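Esi Korletey
@esikorletey · July 1, 2023

Everybody keeps sharing that "buy 25 pieces, never shop again" list. I have questions. 1/9

Who is it for? The Stemanbridge version has a trench coat, a silk shirt and 4 pairs of dress pants. I work from a kitchen table. 2/9

And the price. I added it up on their site and got to 348 before I'd put a single pair of shoes in the cart. "Investment" is doing a lot of work there. 3/9

Meanwhile, clothes on a bed, no list required: 4/9

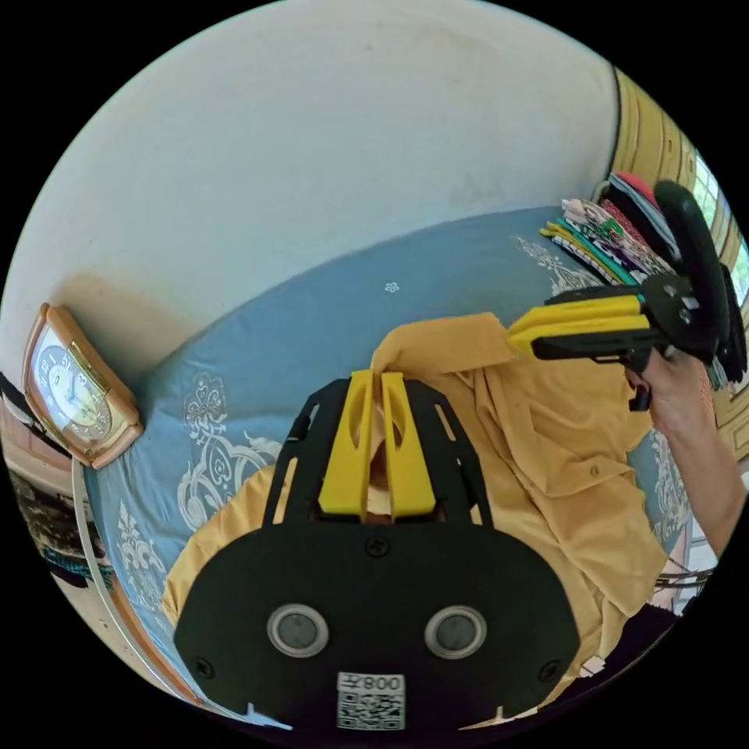
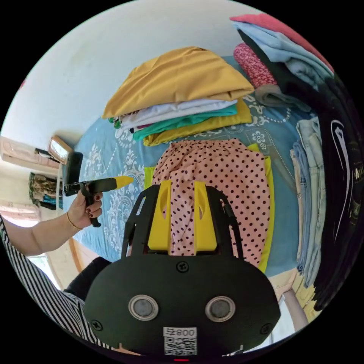
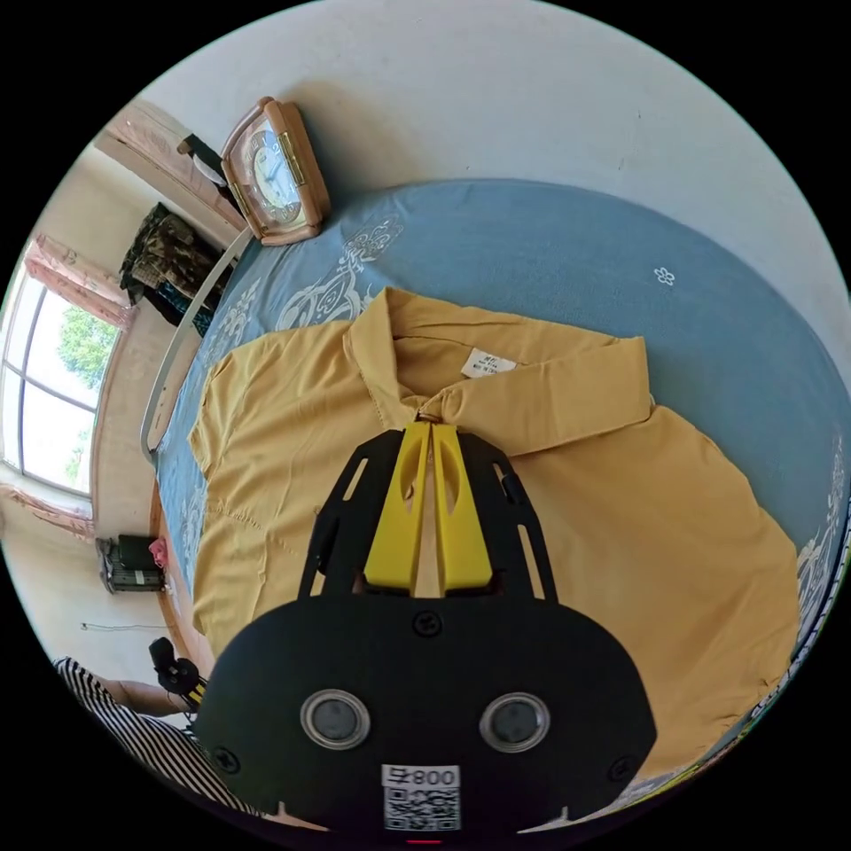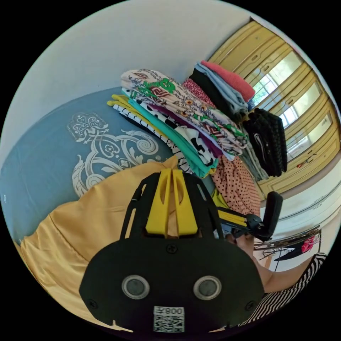 My other problem is "timeless." Araba Frimpong bought the whole beige set two summers ago and the same account now says beige washes everyone out. So which is it? 5/9

They also say quality lasts. Maybe. My Kena sweater cost real money and pilled by the second month. The cheap one from the market is still going. 6/9

Fuseini Amegashie replied that fewer clothes means less laundry. How? You wear them just as often. You sweat the same amount. 7/9

I'd believe any of it more if the people posting didn't get paid per click. Check the links. Every one I tried had a referral code in it. 8/9

Wear what you own. If a button comes off, sew it back on. I'm muting this now, I have dinner to make. 9/9

25 comments · 600 shares

We use cookies to improve your experience. Accept | Manage settings

Back to top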